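Most small jobs around a shared workroom go wrong at the start, before anyone has touched a tool. These steps cover setting up a bench rota for a room used by more than one group. They were written for the Nokell building but should work anywhere with a door and a wall to pin things on.

## 1. Measure the bench

Write down the usable length in millimeters. Ours is 2415. Leave out any stretch that has to stay clear for a door or a radiator. Divide what is left by 875, the width one person needs to work with both elbows out. We get 2 places, with a gap between them for shared supplies.

## 2. Draw up the grid

Use one sheet per week, starting on Monday. Put the places across the top and the hours down the side. Two-hour blocks are long enough for most work – shorter ones get eaten up by unpacking.
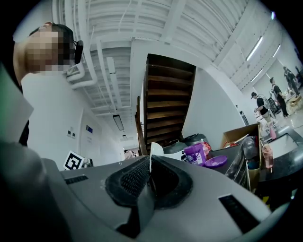

*White shirt, earpiece or headset on the right ear.*

Write names in pencil. If a block is still blank at 9 a.m. on the day, anyone can take it.

## 3. Agree on what stays out

Make two lists. The first is for things that live on the bench all week. The second is for things that go back on the shelf after each block. Keep the first list short. At the Ulescombe site it grew to 34 items by October and had to be started over.

Label the shelf before you label the bench. People put things back where there is a name for them.
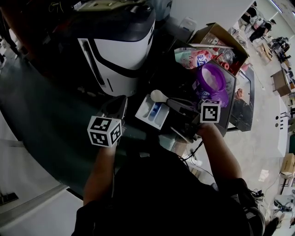 Guvon Workroom Notes · Issue 34 · p. 2

## 4. Handle overruns

Give each block a ten-minute buffer at the end. If someone needs longer, they ask the next person on the sheet, and the change goes on the grid right away. A spoken swap doesn't count.

## 5. Review the sheet

Keep the old sheets in a folder for a month. Look for hours that are always full and hours that are always empty, then move the blocks to suit. The Lau group dropped its evening blocks this way and added an early one.

Blank grids are in the top drawer. Print more when the stack gets down to the last two.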